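Restringing a bead bracelet on elastic cord

Elastic cord loses its stretch with wear. Replace it when gaps show between the beads at rest, or when the cord looks furred near the knot. The method below suits round beads with a drilled hole of 1 mm or more.

You will need Nulard elastic cord (0.8 mm), a bead stopper, sharp scissors and jewellery glue. The Grument cord sold as no. 614 is stiffer and does not hold a knot well.

Lay the bracelet out before cutting and note the order of the beads, particularly where the colour is graded. 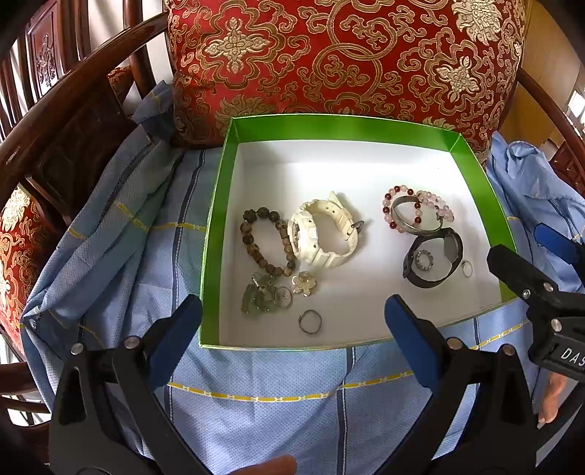 Bead bracelet and watch in a shallow box.

Cut the old cord beside the knot. Slide the beads off in sequence onto a piece of thin wire. Wipe out any glue left in the holes with a dry pin.

Cut a length of new cord equal to the wrist measurement plus 108 mm. Pull it firmly 4 times before threading – this takes out the initial slack, which would otherwise appear in the first week of wear.
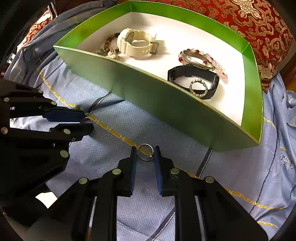 KNOTTING AND FINISHING

Thread the beads from the wire to the cord, with the stopper on the far end. Remove the stopper and tie a surgeon's knot: pass the end through 2 times, pull tight, then repeat in the opposite direction. Apply one drop of glue and leave overnight. Trim the ends to 2 mm and draw the knot into the bead with the widest hole.

Do not use superglue. It sets hard and cuts the cord.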